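Herirora opens hand-held gripper station for bottle tasks at Endport lab

Herirora has begun recording manipulation demonstrations with paired hand-held grippers at its Endport lab, the company said in a December update to its partners. The recordings will be used to train a two-arm controller that Herirora is developing with Arkow, a maker of bench automation for small packaging lines.

The operator holds one gripper in each hand and performs the task directly at a table. No robot arm moves during recording. Each gripper logs its own position and jaw opening along with video, and the logs are later converted to arm trajectories offline.

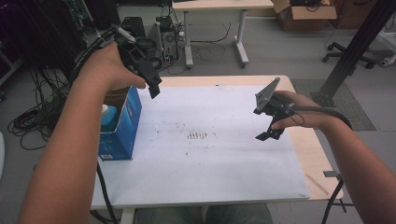
Photo: Herirora / Endport lab

The first task set covers the handling of household bottles over a sheet-covered table: picking a bottle out of an open box, turning it, passing it from one gripper to the other and setting it down. Herirora chose bottles for the opening set on account of the range of grasps they call for. A body grasp needs a wide jaw opening and low force. A cap grasp needs a narrow opening and a firmer close, and the two often occur within a second of each other during a handover.

The initial release contains 604 demonstrations. Episodes in which the bottle was dropped are kept and flagged. Episodes in which either gripper lost position tracking are removed.

Earlier work at Endport used remote control. An operator sat at a separate console and drove two arms through a pair of leader handles. According to the update, that method gave clean joint data but was slow, and operators tended to pause before each contact while they judged depth from the monitor. The pauses showed up in the trained controller as hesitation ahead of the grasp. Median episode length for the single-bottle pick was 17 seconds by remote control. Herirora has not published a matching figure for the hand-held method and says it will do so when both sets have been scored under the same rules.

The console will stay in service. Tasks that depend on the reach limits of the arms, such as placing an item at the far edge of the table, will still be recorded by remote control. A person holding a gripper can put a wrist where the arm cannot follow, and trajectories of that kind fail the conversion step. The software now checks joint limits at the end of each episode and tells the operator whether to repeat it.

A second difference concerns the view. The camera on each gripper travels with the jaws, so a held object stays large in the image and the background changes behind it.

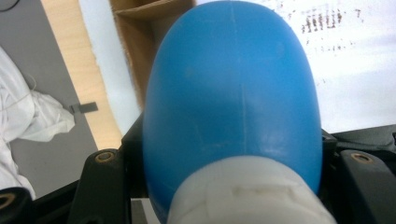
With a large object between the fingers, much of the table can be hidden from that camera for most of an episode. The controller therefore receives both gripper views together, and a head-level view is stored for review only. Arkow has asked for a version that also takes the head-level view as an input, which would require a fixed camera mount on the production cell.

Calibration is done at the start of each session and repeated after any break. The operator closes both grippers, holds the tips together over a marked point on the table and opens them fully. The procedure sets the jaw zero and the offset between the two units. Sessions whose opening and closing calibrations disagree by more than 2 millimeters are discarded.

Conversion and data checks are handled with a software package called Baldursdóttir, which Herirora maintains in-house. The package resamples the logs, aligns them with the video and writes one file per episode. Arkow will receive the converted files but not the raw video.

Trials on Arkow's two-arm cell are planned once the second task set is complete. That set adds opening and closing cardboard boxes, with one gripper holding the box while the other works the flaps. Herirora said the jaw tips may be changed before then, as the current ones slide on coated cardboard when the grip angle is shallow. Existing bottle recordings would remain valid under the new tips, provided the jaw length is unchanged.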